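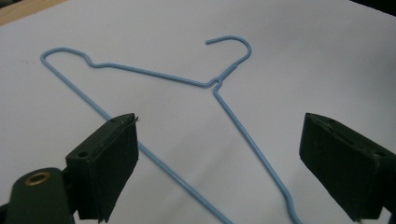

Do coated wire hangers earn their place in the wardrobe?
Siriporn Prasertsri and Mbali Visser
Second-year Product Studies, submitted 2024-10-25

Background

Our brief from Boonsong Yensuk was to test one claim made about an ordinary household item. We picked the plastic-coated wire hanger. Sellers say the coating stops clothes slipping and leaves no marks on the shoulders. We doubted both.

Method

We hung 20 coated hangers in the textile room at Witwood, each with a damp cotton shirt, for 14 hours. A second set of plain wire hangers got the same shirts the following night. In the morning we checked for shoulder marks and for any shirt that had moved off centre.

Results

The shoulder marks were much the same on both sets. Surachet Chuensuk, who did the ironing, couldn't tell the two piles apart when we took the labels off. Slipping was a bit better on the coated hangers, but only two shirts made the difference, and one of those had a stretched collar to begin with. We wouldn't build an argument on it.

The wire is still wire. Wherever a coated hanger had a kink in the shoulder, the fabric picked up a small bump at that spot. Bending the kinks out by hand mostly moved them along.

Limits

Cotton only, one room, one colour of shirt. We had planned to include knitwear and ran out of time. The humidity meter was also left switched off on the first night, so we have no reading to compare.

Recommendation

Buy them if you like the colour. We saw no reason to pay extra for the coating.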